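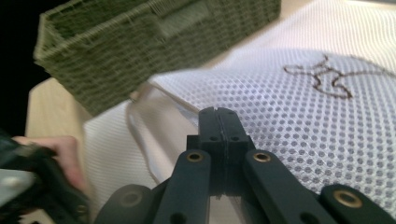 Leidy Henao
Linen and Sorting Room Coordinator, Kustholm Community Laundry

Hi Dalia,

November's report, a bit shorter than last time, you'll be glad to hear! The sorting room is finally behaving itself. We put 2915 items through this month and 770 of those went straight back out to families as packed bundles, so the Cliletti grant is well and truly being used.

The big change is how we set the table. Everything that's bagged now gets opened out in one spot: clear plastic off first, then the white stuff gets split by fabric (the smooth woven pieces in one lot, anything mesh with the little round holes in another, as it snags on everything). Cords and bits of chain get pulled out before they go anywhere near a machine. I lost most of a morning to a knotted drawstring in October and I'm not doing that again.

We're also using the woven baskets for finished lots. Siiri wanted the olive-green ones and I grumbled about it, but the handle slots are good and they fit the Uvmont shelves, so fine, she wins. We have 13 and could use a few more.

Money: we spent $507 on baskets, labels and shelf brackets, all from the equipment line. Receipts are with Ojārs.

Still not sorted is the plastic. We end up with heaps of clear bags and the depot won't take them if there's tape on, and peeling tape is a miserable job. If you know anyone who'll have them, please send them my way.

Next month I'd like to get the mending shelf going again, and Aušra has offered two afternoons.

Leidy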